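Open Day at the Billville Paper Mill

The parking attendant waved us into a field and told us to follow the smell. It was good advice. The Temba mill sits at the low end of Billville, where the river bends, and for one day in April it lets the public in to see how a tree becomes the thing you lose your shopping list on.

I had booked the ten o'clock tour, which left at ten twenty-five. There were too many of us for one guide, so we were split into two groups by shoe. Anyone in sandals went to the visitor rooms to watch a film. The rest of us got a hard hat, a hairnet to go under the hard hat, and a pair of foam earplugs that made the safety talk very hard to follow.

The pulp hall comes first. Temba doesn't cook its own wood any more. The pulp arrives in bales from Skellesen, stiff gray-white slabs tied with wire, and gets dropped into a vat with a lot of river water and beaten until it looks like oatmeal. Our guide was proud of the vat. She let us lean over the rail one at a time and asked each of us what we thought. I said it was very big. The man behind me said the same, and I felt he could have made more of an effort.

After that you climb a steel staircase and walk along the paper machine, which runs the whole length of the building and is kept as warm as a greenhouse. The wet end is thrilling, if you stand still for it. A sheet of mostly water shoots out onto a moving screen, and by the time you have walked to the other end it is paper, wound on a roll the size of a delivery van. The machine turns out 90 tons on a good day. On a bad day the sheet breaks and everyone runs. We were all secretly hoping for a break, and we did not get one.

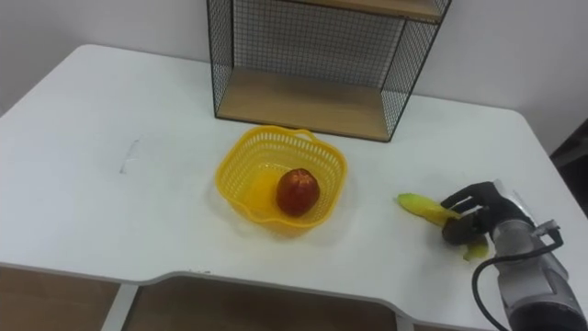
Lunch was in the canteen and cost more than I expected for soup. The soup was leek. There was a choice of two rolls, and mine had been a roll for some time. A display by the trays explained that the mill once employed over 500 people and had its own brass band, its own bakery and its own fire engine. The fire engine is still there, parked out back, and children were allowed to ring the bell. They had all been told this, and none of them had been told when to stop.

In the afternoon I went to the finishing shed, where the big rolls are cut down into small ones and the small ones into sheets. This is the part I would go back for. A woman with a bone folder showed us how to find the grain of a sheet by bending it both ways, and how to tear a straight edge against a ruler. She then handed each of us a sheet of 200 gram card and let us try. Mine came out looking chewed. She said the paper was forgiving, and put it in the bin. 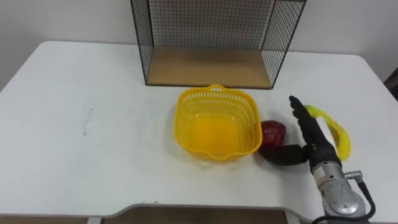
Words and photos by the Flundham Day Tripper
Posted April 23, 2023

The last stop was the sample room, up a back stair with a rope for a handrail. Temba has kept a sheet of everything it has made since the war, filed in flat drawers, and the drawers are labeled in a brown ink that has mostly given up. There are 1,452 papers in there. I know this from the guide, who was asked twice. My favorite was a pale green made for a bus company's tickets, discontinued when passengers complained that it came off on their gloves. The runner-up was a thick cream stock ordered by a hotel in Skellesen that went under before the first menu was printed. The mill used it up as office notepads for years — very grand ones, I imagine, for writing "out of toner" on.

You leave by the shop, of course. I bought two notebooks and a pack of envelopes I have no use for, and was given a free bookmark with a picture of the vat on it.

A few practical notes if you plan to go next year. The tour is free but has to be booked, and the morning slots go first. Wear closed shoes or you will get the film, which I'm told is long. There is a bus from Flundham, but it drops you at the top of the hill and the walk back up is steep. The restrooms are by the gatehouse and nowhere else, so plan around the vat. Bring cash for the soup.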